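Farmacoepidemiologia — Unidade 3: Medir o consumo de medicamentos a partir de dados de dispensa
Apontamentos de apoio à aula 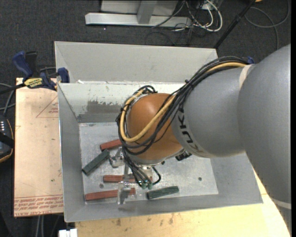 A unidade anterior tratou das fontes: receituário, dispensa em farmácia, inquéritos a doentes. Nesta parte considera-se que os dados já estão disponíveis e discute-se como os transformar numa medida comparável. O exemplo de trabalho é a classe dos ansiolíticos e hipnóticos, mas o método aplica-se a qualquer grupo terapêutico de uso prolongado.

3.1 Unidades de contagem

O número de embalagens é a medida mais fácil de obter e a menos informativa. Duas embalagens do mesmo princípio ativo podem ter dosagens e números de comprimidos diferentes. Se, entre dois períodos, o mercado passar de embalagens grandes para pequenas, a contagem sobe sem que tenha aumentado a quantidade de substância consumida.

O número de receitas tem um problema semelhante. Uma receita renovável e uma receita única contam o mesmo em alguns sistemas e de forma diferente noutros. Antes de comparar regiões é necessário ler a definição de «receita» em cada fonte.

A unidade recomendada é a dose diária definida (DDD): a dose média diária de manutenção, em adultos, para a indicação principal do fármaco. É uma unidade técnica. Não corresponde necessariamente à dose prescrita nem à dose tomada, e não deve ser lida como recomendação clínica.

3.2 Cálculo

Número de DDD = (embalagens × unidades por embalagem × dosagem por unidade) / valor da DDD

Para comparar populações usa-se a DDD por 1000 habitantes por dia (DHD):

DHD = (número de DDD × 1000) / (habitantes × dias do período)

Exercício resolvido. O centro de saúde de Jolisness serve uma população de 700 habitantes. Num mês de 30 dias (abril) foram dispensados 400 comprimidos de 5 mg de um hipnótico cuja DDD, para efeitos do exercício, se fixa em 10 mg.

Substância total: 400 × 5 mg = 2000 mg
Número de DDD: 2000 / 10 = 200
DHD: (200 × 1000) / (700 × 30) = 9,52

Interpretação: a quantidade dispensada equivale a uma dose diária definida para 9,52 pessoas em cada 1000. A leitura «0,95% da população toma o fármaco» só é aceitável se o uso for contínuo e a dose real estiver próxima da DDD. Nos hipnóticos, nenhuma das condições costuma estar garantida — o uso intermitente é frequente e os idosos recebem muitas vezes metade da dose.

3.3 Fontes de erro na leitura de tendências

a) Alteração do denominador. Se a população inscrita for revista a meio da série, a DHD muda sem mudança no consumo.

b) Alteração da cobertura. A entrada de novas farmácias no sistema de registo produz um degrau na série. Hrytsenko chama-lhe «crescimento administrativo» (ver leituras) e propõe recalcular a série apenas com as farmácias presentes em todos os períodos.

c) Duração do tratamento. Mais DDD pode significar mais doentes ou os mesmos doentes durante mais tempo. Dados agregados não permitem distinguir as duas situações. São precisos identificadores individuais, mesmo que pseudonimizados.

d) Indicação. Vários antidepressivos são prescritos na dor neuropática ou na insónia, por vezes em doses baixas. Um aumento da classe não equivale a um aumento da depressão diagnosticada.

e) Mudança do valor da DDD. As revisões são raras, mas obrigam a recalcular toda a série com o valor novo. Indicar sempre a versão do índice utilizada.

3.4 Incidência e prevalência de uso

Com dados individuais definem-se:

Utilizador prevalente — pelo menos uma dispensa no período.
Utilizador incidente — primeira dispensa no período, sem dispensas na janela de exclusão anterior.

A dimensão da janela altera o resultado. Com uma janela curta, um doente que reinicia o tratamento é classificado como novo. Nos trabalhos desta unidade usa-se uma janela de 12 meses. Quem optar por outra deve apresentar as duas estimativas.

3.5 Trabalho prático

O ficheiro Prurorik contém dispensas mensais de 5 princípios ativos em três concelhos. O ficheiro Flamico contém a população por grupo etário. Pede-se:

1. DHD mensal por princípio ativo e concelho.
2. Gráfico da série, com os meses incompletos assinalados.
3. Padronização por idade, método direto, população de referência indicada na folha 2.
4. Comentário de uma página sobre as diferenças entre concelhos, com referência explícita a pelo menos duas alíneas de 3.3.

Os valores em falta estão codificados como 999 e não como zero. Não os incluir nas somas. Entrega até às 18h00 do último dia de aulas do mês, em formato de texto e folha de cálculo.

Leituras

Hrytsenko, Lev. Séries de dispensa e artefactos de registo. Cadernos Hordiienko, cap. 3.
Estrella, Princess. Uso prolongado de hipnóticos em cuidados primários. Cadernos Hordiienko, cap. 5 (apenas a secção de métodos).

Próxima unidade: adesão e persistência, proporção de dias cobertos.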